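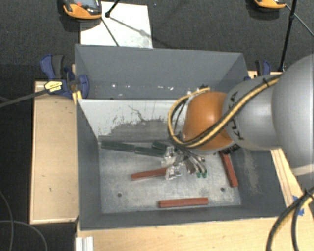 Second picking cell: where the budget stands

Good news from the Stinville shop! The plan for cell number two is nearly done, and we're thrilled with how it looks on paper. Sudheer Pinto priced the arm, the gripper and the cabling as separate lines this time, so we can order the slow items first. The gripper is down for $3,890, with a spare set of tips at $238. Joltmont quoted 22 weeks on the arm, which puts delivery in June if we sign this month.

Still open: a proper mount for the bin (clamps are fine for trials, but we want bolts), and whether to buy more red and green blocks or cut our own. Got a view? Send it to Sudheer before the order goes out.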